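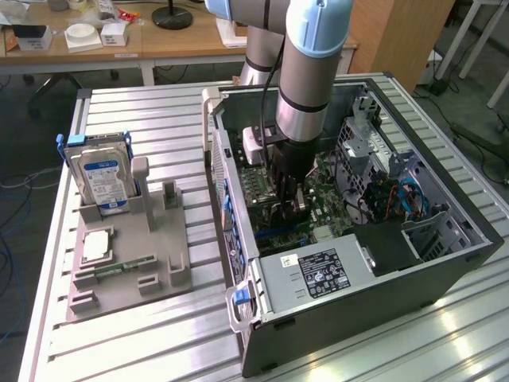 Zuletzt geändert: 2024-07-09

Kapitel 2
Arbeitsspeicher und warum er immer zu klein ist

Als ich mit dem Programmieren anfing, war Speicher für mich einfach da, so wie Strom aus der Steckdose. Dann habe ich bei Sumside mein erstes größeres Projekt übernommen, eine Adressverwaltung mit 3000 Kunden, und nach 38 Minuten stand das Ding. Kein Absturz, keine Meldung, es wurde nur immer langsamer (und ich immer nervöser!). Meine Kollegin Rianne Michiels hat damals kurz auf meinen Code geschaut und gefragt, wo ich die Listen eigentlich wieder freigebe. Tja, nirgends.

Genau darum geht es in diesem Kapitel. Wir schauen uns zuerst an, wie ein Programm seinen Speicher vom Betriebssystem bekommt, und unterscheiden dabei Stack und Heap. Den Stack kennt ihr schon aus Kapitel 1, dort haben wir ihn bei den Funktionsaufrufen gebraucht. Der Heap ist neu und etwas unordentlicher, da darf jeder hineingreifen und sich ein Stück holen, solange noch etwas frei ist.

Danach kommt der Cache dran. Den könnt ihr im Programm nicht direkt ansprechen, aber ihr merkt ihn sofort, wenn ihr eine große Tabelle einmal zeilenweise und einmal spaltenweise durchlauft. Probiert das ruhig jetzt schon aus, das Listing dazu hat gerade mal 2 Schleifen.

2.1 Adressen und Zellen

Stellt euch den Speicher als sehr lange Straße vor, jedes Haus hat eine Nummer und in jedes Haus passt genau ein Byte.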